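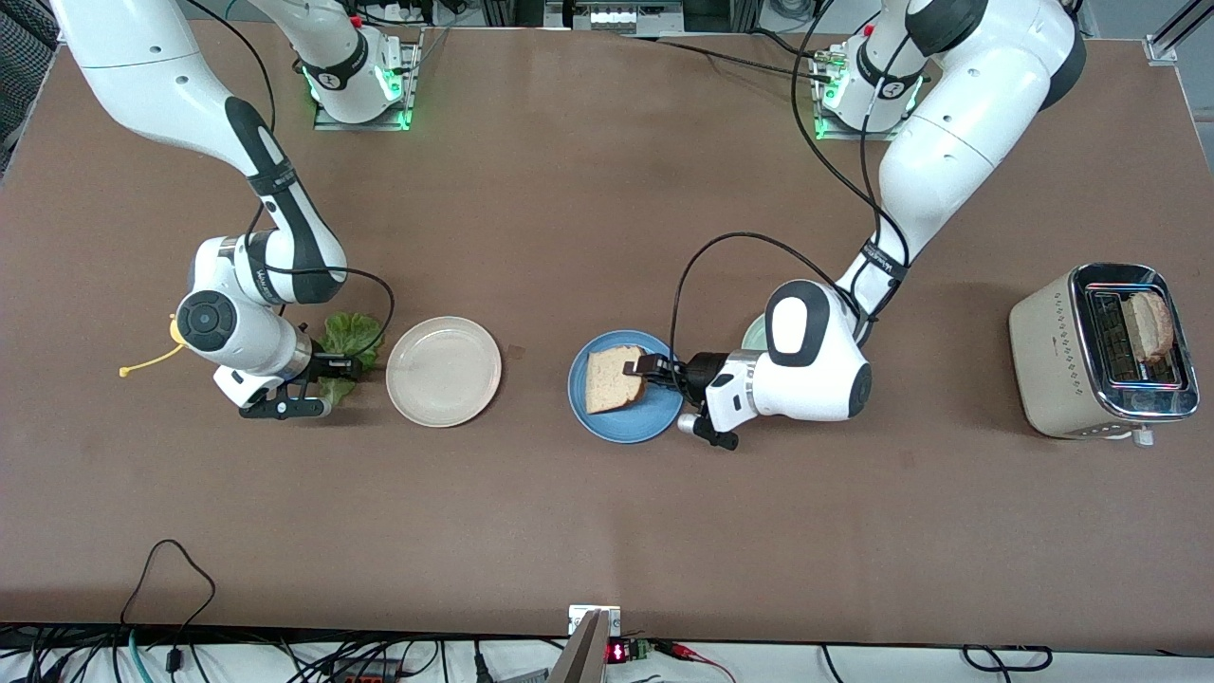
The Light Lunch: Plates, Bread and Greens
Gallery

Print this page | E-mail this page

The Rokton Center for Food and the Table presents a selection from its study collection of everyday plates, together with the plain foods most often served on them. The gallery accompanies the display of the same name in the Dokham Room, which opened in May and remains on view through the fall.

The Center has collected household tableware since its founding. Formal dinner services are well represented in other institutions, and the Center has chosen to concentrate on the single plate: the one taken from the cupboard for toast in the morning or a sandwich at noon. The collection holds 752 such plates, of which 302 have been cataloged and may be viewed by appointment.

Pale pink plate, round
A very light pink, close to white, with a slightly raised rim. Plates of this color are often bought as white and recognized as pink only when set beside a true white piece. The raised rim keeps crumbs and dressing in place.

Blue plate, round, with toasted bread
The slice has a golden-brown crust and a pale yellow crumb, and it lies to the left side of the plate. The color of the bread shows clearly against blue, a pairing that visitors to the Center's tasting classes have often remarked on.

Lettuce leaf
Ruffled and bright green, placed directly on the brown tabletop beside the pink plate. Ruffled lettuce is preferred for sandwiches in many homes. It gives height between two slices and stays in place better than a flat leaf.

Bread board, Chiang bequest
Maple, with a shallow groove on one face. The underside bears many fine knife marks, which suggests that the owner turned the board over for daily use and kept the grooved face for company.

Sandwich plate with divided surface
Two compartments, one large and one small. Plates of this type were made for lunch counters, where a pickle or a spoonful of slaw was served apart from the bread.

Toast rack
Six slots, in nickel plate. The rack is shown with the bread standing upright, so that steam may escape and the crust remain crisp. One foot was replaced before the piece entered the collection.

Salad bowl and servers
The bowl is turned from a single piece of cherry. The servers are of later date and were given by the Zovwood Library, where they had been used at staff luncheons — the donor's note mentions potato salad in particular.

Child's plate
Melamine, with a deep rim. The printed border has worn away along one side, most likely from repeated washing. The maker's mark remains legible on the back.

Stack of side plates
Five plates from three different sets. The Center keeps them together, as they were kept in the household from which they came. Small differences in diameter account for the uneven edge of the stack.

Lunch set for one
Plate, cup and folded napkin, arranged after a household manual in the Center's library. The manual advises that the plate be set out before the food is prepared and that bread be placed on it while still warm.

Notes on the display

Color was the first consideration in arranging the Dokham Room. Pale plates have been placed near the windows and stronger colors along the inner wall, where the light is more even. Food is shown with the plates wherever practical — a plate without food on or near it tells only part of its use — and bread and greens are replaced each morning before the doors open.

Labels give the color, shape and material of each piece where these have been confirmed. Where the material is uncertain, the label gives color and shape only. Visitors who are able to identify a maker or pattern are invited to leave a note at the front desk, quoting the catalog number. Plate 2511, long listed as unmarked, was identified in this way.

School and community groups are asked to reserve in advance. Handling sessions use a separate group of duplicate plates, which may be picked up, stacked and compared. Food is not served during these sessions.

A printed checklist of the display has been issued in an edition of 500 and may be obtained at the front desk.

Page last reviewed 19 Jun 2026

This site uses cookies to improve your visit. By continuing to browse, you accept our use of cookies. Accept | Cookie settings

Print this page | E-mail this page

Contact | Copyright Rokton Center for Food and the Table. All rights reserved. | Back to top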